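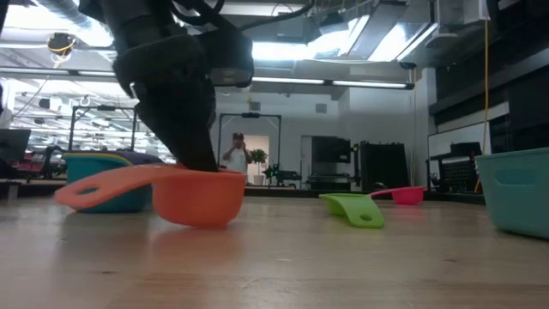
Why does a wide wooden panel change width from season to season while its length stays nearly the same?

Wood cells are long tubes that lie mostly along the trunk. When the cell walls take up water they get thicker, and the panel grows across the grain. Very little of that swelling acts along the length of the tubes.

Chapter 4
Wood and Water

Freshly cut wood holds water in two forms. Free water fills the hollow centers of the cells. Bound water is held inside the cell walls. As a log dries, the free water leaves first, and the size of the wood does not change while this happens. The point at which the hollows are empty but the walls are still full is called the fiber saturation point. Below it, each further loss of bound water shrinks the wall, and the board shrinks with it.

Moisture content is the weight of the water in a piece divided by the weight of the same piece when oven dry, given as a percentage. Since the dry weight is the base, a green board can have a moisture content above 100 percent. Students often find this odd at first. The definition is kept because the dry weight of a sample is fixed and the wet weight is not.

Unless otherwise stated, every moisture content in this book is on the oven-dry basis. Readers using the older Plukov tables should note that those tables give some values on the wet basis, and should convert them before working the problems in Section 4.4.

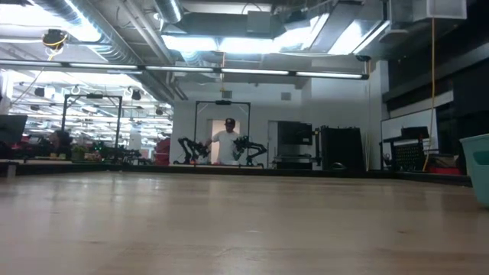 4.1 Direction of Shrinkage

Three directions are used to describe a board. Longitudinal runs along the trunk. Radial runs from the center of the trunk out toward the bark. Tangential follows the curve of the growth rings. Tangential shrinkage is the largest in most species, radial shrinkage is smaller, and longitudinal shrinkage is small enough to leave out of most shop calculations.

The difference between radial and tangential shrinkage explains cupping. A flat-sawn board has one face that was nearer the bark. As the board dries, that face shrinks more than the other and the edges pull toward it. A quarter-sawn board, with its rings close to upright in the end grain, stays flatter and moves less across its width.

The data used in this chapter come from the Thibodeau drying trials, run by Bernice Mahama and Ravinder Robichaud at the Clendden mill. They measured 2,457 boards before and after kiln drying and sorted the results by ring angle. Boards with visible defects were recorded in a separate table, given in Appendix 2.

4.2 Panels Made from Strips

Gluing narrow strips edge to edge does not remove seasonal movement. The total change in width is the sum of the changes in the strips. What the method does limit is cupping, as each strip can bend only over its own small width. A fixing that holds such a panel to a rigid base must let it slide across the grain, usually by means of a slotted hole.

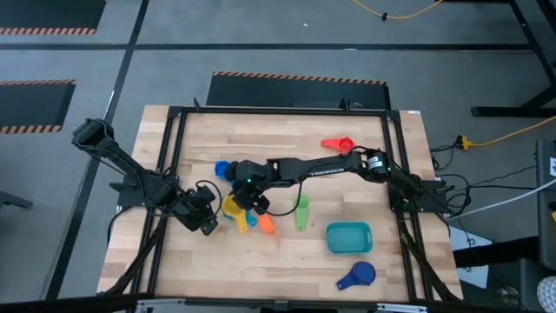 Figure 4.2. Tabletop built from pale strips of wood.

Strips should be brought to the same moisture content before gluing. If one strip is wetter than its neighbors, it will shrink after the panel has been planed and leave a shallow groove along its length. The glue line may hold while the surface is no longer level. Section 4.3 sets out the method for finding the moisture content of a strip by weighing.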